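Handheld demonstration gathering

Handheld demonstration gathering is a way of collecting examples for a robot learning system in which a person carries the robot's hand and leaves the rest of the robot at home. The operator holds a gripper fitted with a camera, performs an ordinary chore, and the recording is later used to train a machine to perform the same chore, usually more slowly.

Background

Earlier methods relied on teleoperation, in which an operator steers a complete arm from a distance. The results were good but the arm was heavy, costly and bolted to a bench, and so a great many early systems became expert in the tidying of benches. Handheld grippers made it possible to record in kitchens, hallways and living rooms, where the things that need tidying tend to live.

The Kirnau collection is a commonly cited case. Begun one February in the town of Prurkwood, it gathered 2,000 demonstrations in 22 homes, most of them concerned with putting objects into other objects. Later rounds added taking them out again.

Method

An operator usually works with one gripper in each hand. The fingers are padded so that soft, slick and oddly shaped items can be held without much fuss. Each demonstration, known as an episode, begins with the grippers open and ends when the task is finished or the operator loses patience. Episodes of the second type are labeled as failures and kept, as they are thought to be instructive.

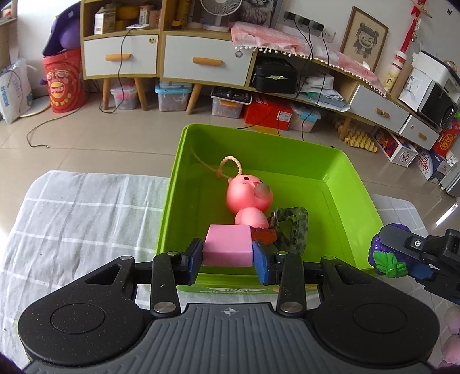 Two grippers in use at a toy bin, one holding a pink foam cube and the other a purple grape toy.

Toy sorting is a favorite task. Toys are cheap, come in awkward shapes and survive being dropped, a quality they share with few other household goods. Under the Shih protocol, the objects are rearranged after every episode and the operator changes rooms after 64 of them. Operators have been known to rearrange the objects into much the same pile.

Quality control

Reviewers watch the recordings and discard those in which the camera loses track of its own position or the gripper wanders out of view. Konden, a review tool written for the Kirnau project, sorts episodes into 4 grades. The lowest is officially "unusable" — in practice it is also where everything recorded late on a Friday ends up.

Criticism

Critics note that a human wrist can do things a robot wrist cannot, and that a system trained on the first may ask for the impossible from the second. Others object that operators soon get too good at the work. A learner shown only clean grasps has little idea what to do after a bad one — a problem some projects address by asking skilled people to fumble on purpose, with mixed and rather theatrical results.

See also

Imitation learning
Teleoperation
Pick and place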